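Awnings, Old Houses and a Lot of Patience: A Talk with Elfriede Wallner

Jan 22, 2022

When you walk into Skosar Awnings in Vurnomville, the first thing you get is a chair, and the second is a stack of fabric books so heavy you'll want both arms for it. Elfriede Wallner has been fitting awnings to houses here for most of her working life, and she is in no hurry to sell you one.

"People come in and they've already picked the stripe," she told me, laughing. "Lovely! But I want to know where the sun comes in at four in the afternoon. We can talk about stripes after that."

She learned the trade from Meinrad Fuchs, who ran the shop before her and still drops by to look over the sewing (he took the seam ripper to one of her valances only last month, she says, and he was right). In those days every cover was canvas and came down before winter. Now most of her customers choose acrylic, which holds its color longer and doesn't mind a damp spring nearly as much. 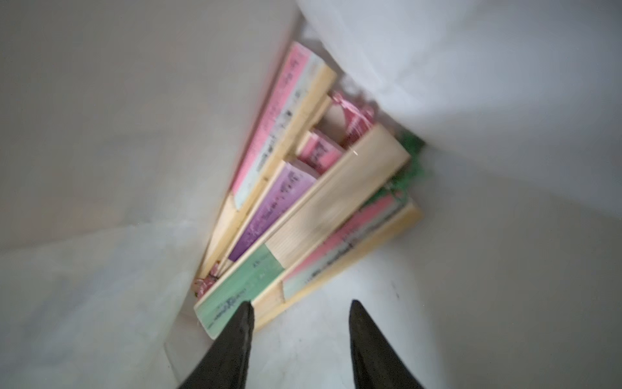 Folded paper with pale wooden frames, packed in a white bag.

I asked what goes wrong most often, and she had her answer ready. "The brackets. A big awning in a gust pulls hard, and somebody has screwed it into the siding and hoped for the best. You have to find the framing, or go into the brick itself, and on an old house that can take me all morning."

Price comes up early, of course. A small fixed awning over a back door starts at 700 dollars, fitted, and a crank costs 100 more on the retractable ones. Motors she'll happily talk you out of if the window is easy to reach.

Her biggest job last year was a row of porches on Papadakis Street, 3 houses side by side whose owners wanted to match but couldn't agree on green. "We hung samples on the railings for a week," she said. "They settled on the one I'd have picked, but I kept quiet about that!"

And for anyone thinking about summer shade, she'd like you to call in February, before the sewing room fills up and while she still has time to come out and look at your wall.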